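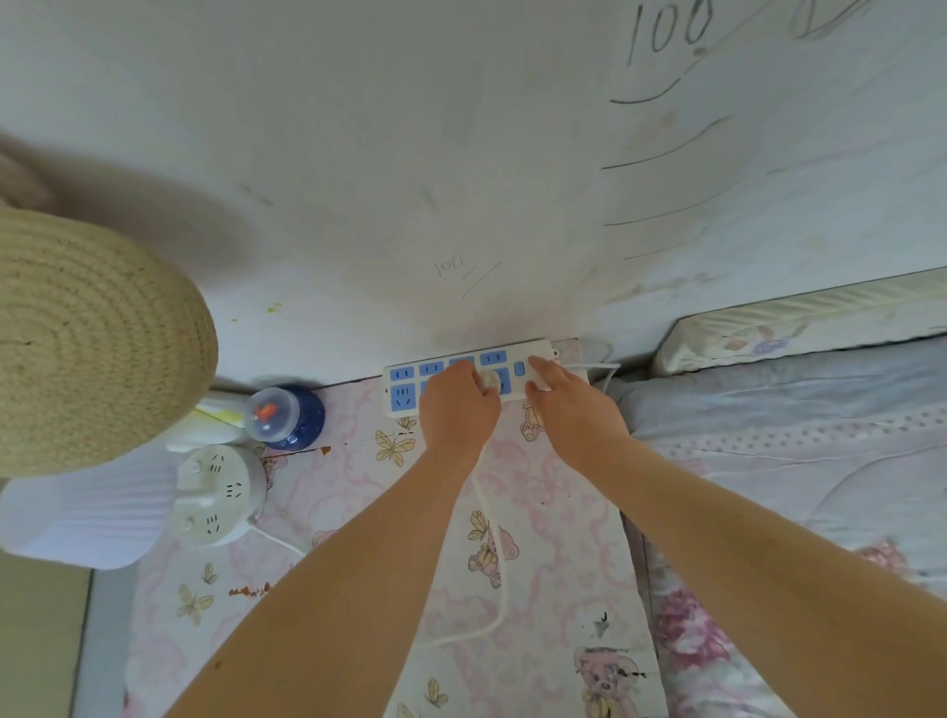 Plug and switch on a bedside power strip, family room.

Search this site
Enter keywords
Go

Castia Family Rooms: Progress Report to the Clunon Fund
Sat 19 October

This report covers the electrical safety part of the grant. The kitchen shelving and the new mattresses will be reported separately in February.

Work done

We have gone through the rooms at Paklow and made a list of every power strip, adapter, lamp and charger in use. The list has 874 entries. Each one gets the same check: the plug is pushed fully home, the switch is worked on and off, and the cord is followed by hand from one end to the other. Anything with a cracked case or a warm plug is taken out of use the same day.

The main finding is that the wall outlets are in the wrong places for how families live. Beds are pushed against the walls, so strips end up on the bedding next to pillows and children's things. We are asking families to move them off the bed and are supplying screw-on brackets that hold a strip to the wall at table height. Round multi-outlet adapters are also common, and we have asked that they not be plugged into another strip.

Lamps took longer than planned. We had listed them as lights only.
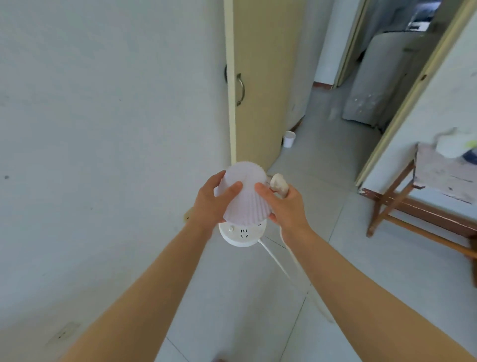
Some have an outlet built into the base, so they have to be counted as power strips too, and we went back over the rooms already done to correct the list. A lamp of this kind may still be used. We ask that it be plugged straight into the wall and that heaters and kettles be kept off it. Cords running across a corridor floor are to be moved to the wall side.

Spending

We have spent $1034 on brackets, replacement strips and outlet covers, all bought through Bhuiyan Supply. Around 800 covers have been handed out. Labor has been charged to the general budget.

Still to do

- Fit brackets in the last 3 rooms on the upper floor
- Print the one-page guide for new families
- Get a price for extra wall outlets beside the beds

We would like to move the money left in the printing line to the wall outlets and ask for your approval to do so. The receipts are attached.

Contact Castia Family Rooms | Copyright Castia | Back to top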